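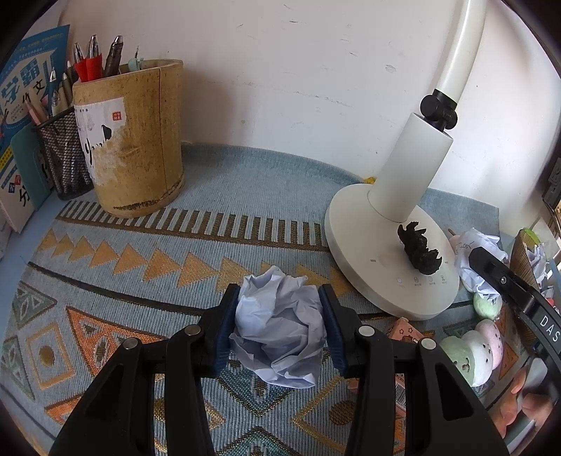
Crumpled paper on a patterned desk mat.

The owner of the Wuvora stationery shop in Londex has been writing letters by hand for most of her adult life, and she has been selling the paper for it for the last 20 years. She asked not to be named in this piece. "Put the shop's name in," she said. "People can find me if they want to."

We talked in the back room in August, before opening time, while she cut sample sheets for a customer. I had come to ask about the letter-writing evenings she runs there, which started with 3 people and now fill every chair she owns.

"I didn't plan it as a club," she said. "A customer bought a box of good paper, and a year later she told me she hadn't used one sheet. She was saving it. I told her to come in after closing and we'd both write something. She brought two friends."

The evenings have few rules. Phones go in a coat pocket. People write for an hour, then there is tea, and then whoever wants to keep going can stay. Reading aloud is allowed but has never caught on.

I asked what stops people from writing.

"The first line," she said. "They think a letter has to open with something important. They write 'I hope this finds you well,' they hate it, and the sheet goes in the trash. I tell them to start with what they had for lunch. My aunt wrote to me for years and every letter started with soup. I looked forward to the soup."

She doesn't mind the waste. A first draft on cheap paper is what she recommends, and she keeps a stack of plain sheets on the table for it. A pack of 100 lasts her group two evenings, sometimes less. The good paper comes out for the final copy, if there is one. Plenty of people mail the draft.

"I've had letters with whole paragraphs crossed out," she said. "I read the crossed-out part first. Everyone does."

Most of what she sells is made by Rathore, a small mill that supplies a handful of shops. She likes it for the way it takes ink. Colored sheets sell better than they did when she opened, mostly the pale ones, and she has stopped stocking the dark shades after too many customers came back to say they couldn't read their own writing. Envelopes are the bigger headache. The sizes never quite match the paper, and she spends a good part of each month sorting out orders that arrived a quarter inch too narrow.

"You can fold a sheet one more time," she said. "It's fine. But people who buy nice paper don't want to be told it's fine."

She has opinions on pens too. She sells fountain pens but tells beginners to leave them alone for a while. At the evenings she puts out Vokby ballpoints, which she buys in boxes of 50 and which walk out of the door at a steady rate. "I used to write the shop's name on them," she said. "They went faster."

The group is more mixed than I expected. There are retired people, some students, and a few parents who come for the quiet. One man writes only to his brother, who lives four streets away and writes back. A nurse comes straight from work and has yet to finish a letter in one sitting - she brings the same one back until it's done, and by then the news at the top of it is old. She adds a line to say so and mails it.

I asked if she thinks people are coming back to letters. She shook her head.

"I wouldn't say that. I sell fewer stamps every year. The people who come here like it, and they tell a friend, and that keeps the chairs full. I don't need it to be a movement. I need enough people to buy envelopes."

She does have one complaint about her regulars, which is that they apologize. Sorry for the delay, sorry for the handwriting, sorry this is so short. She has tried to ban it and failed. "Half the page goes to sorry," she said. "The person has waited two months. They'd like to hear about your garden."

Her own letters go to five or six people, the oldest a school friend she has written to since they were both 14. They have met twice in the past ten years. She keeps the replies in shoeboxes under the stairs, in no order.

"My daughter wants me to scan them," she said. "I told her she can do it when they're hers."

The evenings run through the winter, and there is no charge. Bring your own stamps. The shop has run out of them twice this summer, and the post office closes at five.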